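What the Arm Changed: Four Weeks on the Packing Line at Ostham
Student project report, Work and Technology module

When I picked this topic I figured I'd be writing about people losing their jobs. That's what my uncle told me I'd be writing about, anyway! I spent June at Ostham, a small company that packs wooden toys and school kits, and what I came home with is a lot messier than that, so bear with me.

Ostham has 40 people on the floor. They bought their first arm from Flarnier last winter and put it on the sorting station, where loose parts get separated before they go into kits. Before that, sorting was a job you rotated into for half a shift, and almost everyone I talked to hated it (sore wrists, mostly, and the boredom). Sunee Ratanaporn did it for years. She told me she used to dream about shapes.

Now she runs the test bench, and that's where I spent most of my mornings. New parts get tried out there before the arm on the line ever handles them. Sunee sets out a few blocks, starts a routine, watches, changes one setting, and starts over. It's slow! I had pictured something whizzing around, and instead I drank a lot of coffee.
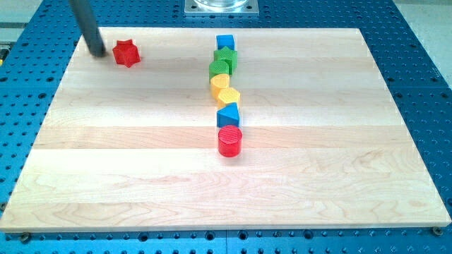
Did anyone lose their job because of the arm?
Nobody was let go while I was there or in the months before, but two temporary spots weren't filled again in spring, and people on the floor do count that as a loss.

I asked Anselmo Olmedo about those two spots, and he didn't dodge the question. He's the shift lead, and he said the sorting hours went down and the kit orders didn't go up enough to make up for it. He also said the training was too short. Everyone got 20 minutes with the stop button and a handout, and only Sunee and one other person got the full course. So when the arm halts, the rest of the crew stands there and waits for one of them — and that waiting has become its own little source of grumbling.

The thing I didn't expect was the talking. Sorting used to be done by four people around one table, and they chatted the whole time. The bench is a one-person job. Sunee likes the work a lot better and her wrists have stopped hurting, but she said the mornings are quiet now, and she eats lunch early so she can catch the old crew.

My survey got fewer answers than I wanted, so I'm leaning on the interviews here. If I did this again I'd start with the night shift, which I only saw once, at 10 p.m., when they were already packing up to go on break.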